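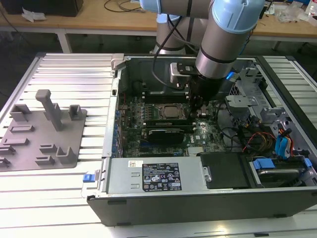 Offices throw out desktop computers too early. Most of the ones I see coming out of buildings on Damen Street have one tired part and a case full of good ones. Lay a tower on its side, take the panel off, and the argument for keeping it is easy to follow. With the cooler off, the processor is a small metal square in a socket, the graphics card sits in its own slot, and the power wires are red, orange and yellow. A person with a screwdriver and a free afternoon can learn what most of it does.

I kept the books for Karagiannis, a parts wholesaler, for 23 years. In August we replaced 190 desktops because the lease schedule said so. I asked what was wrong with them and was told they were five years old. That is an age. It is not a fault. A bigger drive and more memory would have carried most of them along for a while longer, and the front office would not have noticed the difference.

There are fair objections. Old machines use more power, and some can't run current software safely. Labor costs money too. I would scrap those machines and take the memory and the cards out first.

What I object to is the blanket date. The town of Sitosow pays to haul off 3,000 pounds of office equipment at a time, and the school there is short of computers. Somebody should open the cases before the truck comes.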